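Seasonal Repair Assistants - Gurden Bicycle Library
Two positions, part time, March through November

Do you like old bikes? Do you like them even when the chain has been sitting in somebody's garage since high school? Then please keep reading, because we would love to meet you!

The Gurden Bicycle Library lends bikes the way a public library lends books. You come in with a card, you pick out something that fits, and you ride it home for up to three weeks. We have cruisers, road bikes, kids' bikes in every size, a few cargo bikes with long waiting lists, and one tandem that goes out nearly every weekend once the weather turns. This season we have 345 bikes in the collection, and every one of them has to be checked before it goes back on the rack. That is where you come in.

We are hiring two repair assistants to work alongside our head mechanic, Chaimae Sqalli, at our shop on Jimis Street. Chaimae has run the workshop for years and is a wonderfully patient teacher (she taught most of the front desk to true a wheel, and none of us had touched a spoke wrench before).

What the work is like

Mornings are mostly returns. Bikes come back muddy, squeaky, missing a bell, or in perfect shape with a thank-you note tucked under the saddle. You check the brakes, tires, headset and chain, fix what can be fixed on the spot, and tag the rest for the stand. Afternoons are for longer jobs - new cables, bottom brackets, wheel building if you get that far - and for getting donated bikes ready to join the collection.

You will also spend a fair amount of time with parts. We save everything worth saving from bikes that are past riding, and it all has to be sorted, cleaned and put where the next person can find it. Some people find this dull. The people who stay with us tend to love it, and will happily tell you about the day they matched a pair of brake levers that had been apart for a year.

On Saturdays from noon to four the shop is open to the public for repair help. Anyone can walk in. You might show a ten-year-old how to patch a tube, then help a retired mail carrier sort out a three-speed hub that is older than both of you. It gets loud and busy and it is the best part of the week!

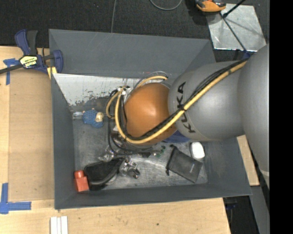 Who we are looking for

You do not need a certificate or shop experience. If you have fixed your own bike a few times and want to get much better at it, you are a good match. We do ask that you:

- can work on your feet for a full shift and lift a bike onto a stand
- are comfortable talking with people of all ages, including people who are a little embarrassed about the state of their bike
- can work most Saturdays
- keep track of small things, or are willing to learn how
- are 18 or older by your first day

Spanish or Arabic is a big plus at the front counter. So is any experience with kids. If you have worked with hub gears, please say so in your letter, as we have a shelf of them waiting for a friend.

You do not have to be a fast rider, or own nice gear, or know the names of any racers. Several of us get around mainly by bus.

Hours and pay

Both positions are 20 hours a week, spread over four days. Pay is $1,748 a month before taxes, the same for both positions, plus paid sick time and a free library card for everyone in your household. You can use the stands and tools for your own projects after closing, and parts are yours at cost.

Training is paid. For your first two weeks you will work side by side with Chaimae and will not be asked to sign off on a bike by yourself. After that you start with kids' bikes and single-speeds and move up as you feel ready.

Getting here

The shop is on the ground floor of the old Chuang Furniture building, with the entrance on the alley side. The door is wide and level with the pavement. There is an accessible restroom, and two of our repair stands can be lowered for working seated. If you need something else in order to do this job well, please tell us and we will talk it through with you. The Nernik Avenue bus stops a block away, and there is covered bike parking right by the door.

How to apply

Send us a letter of up to one page with your name, the days you can work, and a few lines on something you have repaired. It does not have to be a bike! One of our favorite letters was all about a toaster. A résumé is fine but not required. You can drop your letter off at the front desk during open hours or mail it to the shop, marked for Chaimae Sqalli.

Please get it to us by 9 March 2022. We will call everyone who applies, and the people we would like to meet will be invited to a paid half-day in the workshop, where you will fix a flat, adjust a brake and have lunch with the rest of us. Wear something you do not mind getting grease on.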